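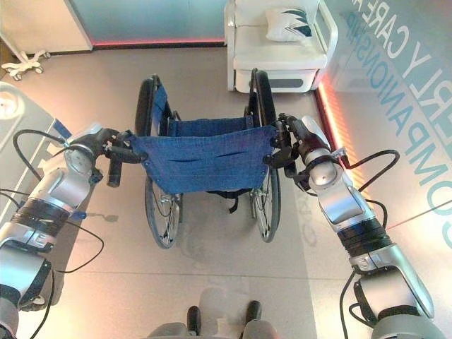

Julio, once de la noche. Rajitha me convenció de ir a la jornada de puertas abiertas de Losilix con el argumento de que habría merienda. Hubo galletas. Dos por persona, que las vigilaban más que al robot.

Hicimos 39 minutos de cola para ver cómo una máquina empuja una silla de ruedas, cosa que yo hice gratis durante años con la tía y sin que me aplaudieran. La presentadora, Hashini Bepari, lo llamaba Paul, con un cariño que yo no gasto ni con mi lavadora. «Paul se toma su tiempo», decía. Paul, desde luego, se lo tomaba.

Confieso que lo de las manos me ganó un poco. Una en cada empuñadura, como Dios manda, y los cables dando vueltas por fuera igual que detrás de mi televisor. En la pared ponía COMPANIONSHIP en letras enormes. Para la compañía, pensé, yo pediría por lo menos que contestara.

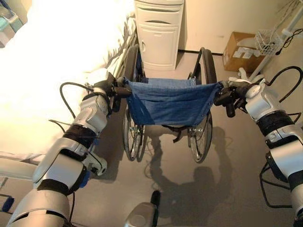 Paul con la silla, junto a la cama.

Un señor preguntó el precio y Hashini habló de otra cosa. Rajitha preguntó si subía bordillos y le dieron un folleto. Lo he leído en el autobús: trae mucho futuro y ningún bordillo.

Mañana, llamar al fisio y comprar galletas.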